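3. Sorting of recovered parts

3.1 Bench layout

Parts for the Plalach dispenser rebuild were sorted by type before any electrical testing. Plastic trays were used for storage, with one part type per tray. A metal tray was kept alongside for the unit under inspection.

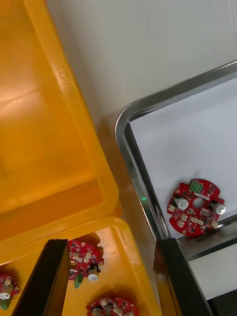 Boards were handled by the rim to avoid loading the capacitors and terminal blocks. Each board was checked against the Pendora parts list, and any board with a lifted pad was to be set aside for rework. Colour coding of the trays was considered but not adopted.

The metal tray was lined with white paper so that loose screws and solder fragments could be found easily. Mains adapters stayed at the bench for the duration of the work.
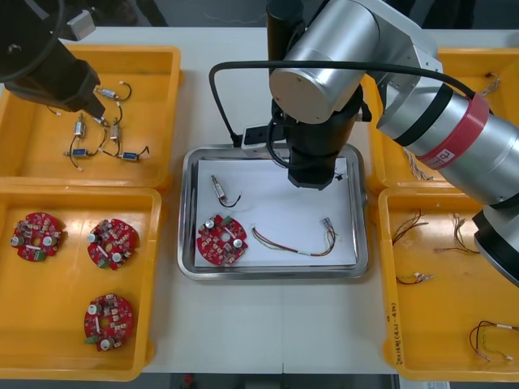 Famex Project Group
17/09/2021

3.2 Solenoids

Coil resistance was measured at the connector with a bench multimeter. The acceptance limit was set in August at 4 ohms either side of the group median. Leads were straightened before measurement, as tangled pairs had been pulled from their connectors in earlier work. Units without a legible label were recorded by tray position.

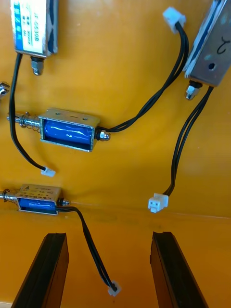
Figure 3. Push-pull solenoids with two-wire leads and white connectors.

Stroke testing is covered in section 4.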